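Teaching Flultside to Tidy Up
Project report, Hiba Kassab and Mirko Galli
Supervisor: Concetta Rinaldi

Our proposal promised a policy that could clear a table into a bin. What we mostly built was a large folder of ourselves clearing a table into a bin, by way of a robot hand, very slowly. The policy learns by imitation, so it can only be as good as its teachers. We would like that taken into account in the grading.

Each demonstration is one object, picked up and placed, driven by a person wearing the control glove. Mirko's early recordings hesitate over the bin for so long that the first trained model did the same thing. It would carry an object across and stop, apparently thinking it over. We threw those recordings out and set a limit of 15 seconds per demonstration, which improved the data and did nothing for morale.

Ermanno Vitale suggested that we move the objects between takes. We had been putting them back in the same places — a tidy habit, and a terrible one, as the model had learned the places and ignored the objects.

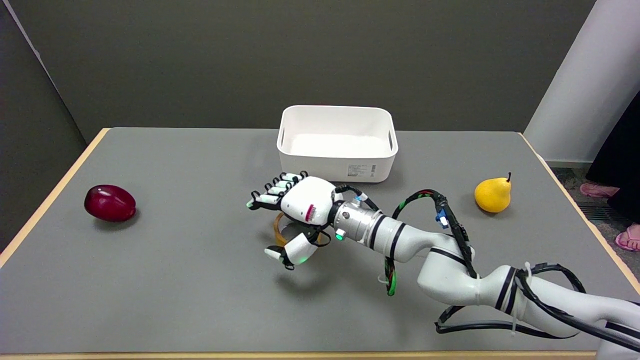
Data collection: mixed objects

Fruit went in from the second round on. A pear standing upright tips over if the fingers arrive at the wrong angle, and the amber ring has to be held with the thumb well underneath or it slides out. Failed grasps were kept in a separate folder, labeled by cause. "Operator" is the biggest label by far.

Ruwan Abeysekara checked the labels and wanted "operator" split by name. We have left this for future work.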